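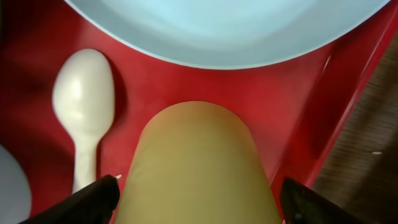 How long should a roast rest before it is carved?
Rest it for 30 minutes on a warm plate, loosely covered with foil, and leave the probe in the meat.

Support > Kitchen > Muvix Roast Probe > Set-up Guide > Section 7
Last updated: April

7. Slow roasting with the probe

7.1 Before you start
1. Charge the probe until the base light turns solid green.
2. Take the roast out of the refrigerator and salt it on all sides.
3. Push the probe into the thickest part, past the safety line. Keep the tip clear of bone and fat.

Note: The base must sit outside the oven. It is not heat proof.
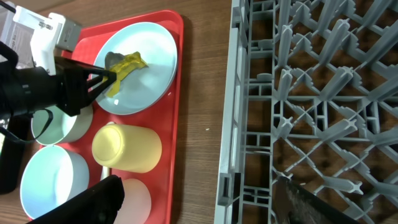

Plate, tray and rack.

7.2 Setting the target
1. Press MODE until BEEF shows.
2. Set the pull temperature 7 degrees below the doneness you want. The meat goes on cooking while it rests.
3. Place the roast fat side up and close the oven door.
4. When the alarm sounds, take out the roast and raise the oven to 500°F.
5. Once the rest is over, return the roast for a short final browning. Remove the probe first.

Caution: Do not leave the probe in the oven during step 5. Heat at this setting will damage the battery, and the warranty does not cover it. 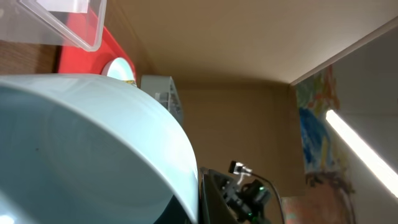
Text: Ott Dambrauskienė, Fletbridge test kitchen

7.3 If the reading jumps or stalls
A sudden rise usually means the tip has reached a pocket of fat. Pull the probe back slightly and wait for the number to settle. A long stall is normal for large cuts. Do not raise the oven temperature to hurry it.

If the display shows "--", move the base closer to the oven door and press PAIR.

Filed under: Meat & Roasting, Probes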